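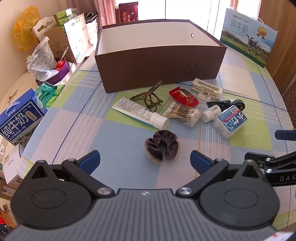 Tromach has put out version 2 of the operating system for its Endammont graphing calculator, and it is the first update in a long time that most owners will want to install. The download is 471 kilobytes and goes over the same USB cable used for backing up programs. You'll need a flat surface and a few uninterrupted minutes, and any table will do, including one with a plaid cloth and a hair clip on it. The calculator should stay put until the home screen comes back, because a loose cable in the middle of a transfer means starting over.

The biggest change is in the program editor. Until now, opening a long program meant scrolling down from the first line every time. Version 2 adds a jump command, found under the second page of the edit menu, that takes a line number and goes straight there. It also remembers the last line you were on when you left the editor, so a program that fails partway through can be fixed and run again without hunting for the spot. Copy and paste now works across programs. The clipboard holds up to 40 lines and is cleared when the calculator powers down.

Graphing is faster, though how much faster depends on what you plot. Simple polynomials look the same as before. Implicit curves and anything with a lot of trig in it draw noticeably sooner, and the trace cursor no longer stalls at a vertical asymptote. The table view can show three functions side by side if you switch to the small font. Regression results can be stored to a function slot directly from the results screen, which used to take a trip through two menus.

There are a few things to know before you update. The installer erases anything in main memory. Programs and lists moved to the archive will be left alone, but it is still a good idea to copy them to a computer first. Assembly programs built for the old system may not run. The Pleltska shell, which many of our readers use to launch games, will open under version 2 but freezes when it tries to read a folder with more than 9 items in it. The developers have posted a test build that fixes the folder problem, and a finished one is expected in March. If you depend on Pleltska every day, wait for it.

Owners of the older Endammont with the gray keypad can install version 2 as well, minus the small font. Tromach says there is no way back to version 1 once the update is finished on either model. We tried to load the old file on a gray unit anyway and got a version error.

Exam rules are another matter. The new system changes how test mode looks — the status bar turns solid instead of blinking — and some proctors may not have seen it yet. Students with a test coming up should ask their teacher whether the update is allowed before they install it.

Chaudhary, the free program linker for desktop computers, already recognizes version 2 files. Update the linker first, then the calculator. Users on the previous release of Chaudhary have reported that lists come across with the last entry missing, and the current release clears that up.

We are putting together a chart of which community programs work under the new system. If you have tested one, post the program name, your calculator model and what happened in the forum thread. The first version of the chart goes up on Wednesday and will be updated as reports come in.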